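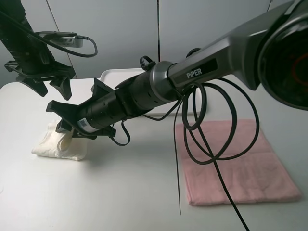
Figure 1. The two-arm station during the towel task. White cloth under the near gripper, pink towel to the right, tray at the far edge of the table.

3. Student trials at Fulside

3.1 Setting and groups

The course ran as a second-year elective at the Fulside campus, one afternoon a week, and most of the work reported here was done in May. Students came mainly from mechanical and software streams, with a few from design. No prior robotics needed. Groups shared the station shown in Fig. 1, on a booking sheet taped to the door at first and later a spreadsheet, after the sheet went missing for the second time.

The station has 2 arms working over one white table. We kept the layout plain on purpose: cloths, a tray, nothing else the groups had to plan around. The arm nearest the viewer in the figure carries the maker's PiPER label on its link. Both arms end in black grippers with angular fingers, and these turned out to matter more than any of us expected when we wrote the course outline (see 3.4).

3.2 The task

Folding was the headline task and it is the one students talk about, but the marked work was split into stages. Stage one, pick up a cloth anywhere along its edge and hold it clear of the table. Stage two, hand it to the other arm. Stage three, lay it flat. Stage four, fold once and place in the tray. Groups could stop at any stage and still pass, provided the report was honest about where things fell over.

Cloths started in one of two states, flat or crumpled. Flat was meant to be the easy case. It wasn't, for most groups. A flat towel gives the fingers no edge to get under and the arm ends up pressing on the table or stroking the fabric. A crumpled bundle has ridges everywhere, so stage one is nearly free, but then nobody knows which bit of cloth they are holding and stage three gets ugly. Several groups noticed this by themselves and wrote it up well.

3.3 Collecting attempts

Each group drove the arms by hand first, recorded the attempts, then trained on its own recordings using the Zultcombe scripts (our in-house wrapper, named after the old building). Across the class we kept 174 sessions. Sessions were dropped where the log was missing or the arms had been stopped partway, and we did not try to rescue them. Total attempts in the kept sessions came to 3,000 on the nose, because we capped it there to keep the storage bill down.

Recording quality was uneven. Groups that agreed on a routine before starting (who resets the cloth, who calls start, who types the note) got cleaner data than groups that swapped roles whenever somebody got bored. One group re-did its whole set after finding that the left-hander and the right-hander approached the cloth from opposite sides, and the model had learned to dither in the middle. Good lesson, cost them a week.

Notes typed at the time were much more useful then notes typed later. We now ask for one line per attempt, no more. "Slipped", "two layers", "missed low" is plenty.

3.4 What went wrong

Mostly grasping. Of the failures we went back and labelled, the biggest group was picking up two layers when one was wanted, next was closing on nothing. Approach height was touchy. A few millimetres too high and the fingers shut over the top of the fabric, too low and the arm complained and stopped.

Cables were the second nuisance. They loop below the near arm and hang over the working area, as in Fig. 1, and students had to plan their paths with that in mind. Some groups tied them back, some just kept the wrist from rotating past a limit. Either is fine but it needs to go in the report, as it changes which grasps are reachable. Two reports left it out and we could not repeat thier results.

Colour was less of a problem than we guessed. We had expected white cloth on a white table to be hard and pink to be easy. The difference was there in the first week's models and had mostly gone once groups had enough crumpled starts in the set. We have not tested this properly and would not lean on it.

3.5 Assessment and group size

The final class had 28 students. Groups of four were too big, one person always ended up watching. Groups of three worked better, though booking got tighter. Marks went on the report and the logs, with a small part for the live run. Live runs were given three tries, best one counted.

The Lecomte rubric was used for the reports with the section on safety rewritten, as the original assumes a single arm behind a fence. The Boltden lab is running the same stages next term with one arm only, so stage two will be swapped for a drag along the table edge. Their numbers are not in yet and are not used in Section 4.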